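Features > Work & Money > Automation

News Features Reviews Archive Subscribe

BUYING THE FUTURE

The Robot Is the Cheap Part

Benedikt Rathjen has a spreadsheet with 1,372 rows, and the word "robot" appears in exactly one of them. He is proud of this. He shows it to visitors the way other men show you their smokers.

Rathjen plans equipment purchases for Costum, a midsize firm that would like a humanoid to tidy up after people in small offices. The board approved the money in September, after a slide deck with a sunset on it. Then the deck went into a drawer and Rathjen got the job of finding out what else they had agreed to buy.
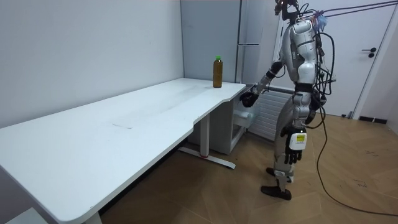

One bottle, one desk, one very large line item.

Cables, for a start. The first budget had a single entry for "cabling, misc.," and Rathjen speaks of the person who wrote it with a kind of tenderness. It was him. A machine on two legs wants power and somewhere for the slack to go, and the slack has opinions about doorways. His latest quote from Skedbridge, the supplier, put leads and connectors at $3,022, before anyone had mentioned spares.

Then there's the room. Brochures tend to show these machines in bright halls the size of an airport. Costum's customers have a desk, a door that opens the wrong way and a cabinet some previous tenant couldn't get down the stairs. Rathjen insisted on testing in a place like that, and he had to fight for it, as the showroom was already paid for.

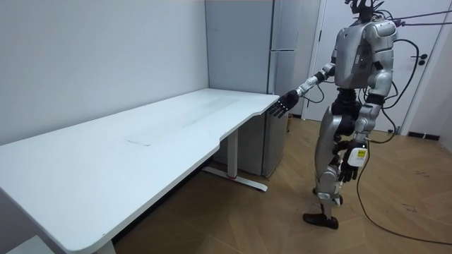 Photo courtesy of Costum

Hands got the longest argument. Mokoena sells a plain two-finger gripper for a price that made the finance people smile for the only time this year. The hand with proper fingers costs a good deal more, and Rathjen wanted it, on the grounds that offices are full of objects designed by people who have fingers. He won, on condition that he stop bringing a stapler to meetings.

What do you get for the money? A small white container with a green and black cap, held over the desk in a black hand. It's hard to explain to a board why this is exciting. Rathjen has tried, and he now just lets them watch. 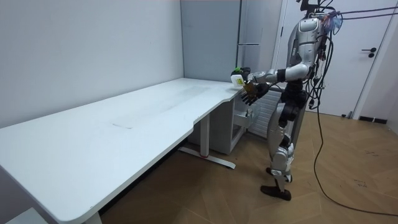
Issue 2 | Page 41

His advice to other buyers is mostly dull, and he'd like it to stay that way. Ask who fixes the wrist, and where that person lives. Get the service contract priced in the same week as the machine, while the salesman still returns calls. Costum's, from Tillell, runs $1,672 a month, and he considers it the only honest number in the file.

And budget for the floor. Desktops are where the demos happen, but things in offices end up down by the baseboard or next to the cabinet, and reaching there is a separate conversation with a separate invoice.

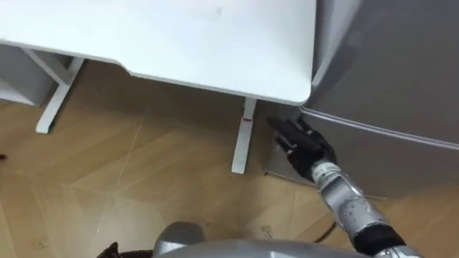 From the Work & Money Desk

Rathjen won't say when the first customer gets one. The next budget review is on his calendar, and he has added a row for it, under "coffee."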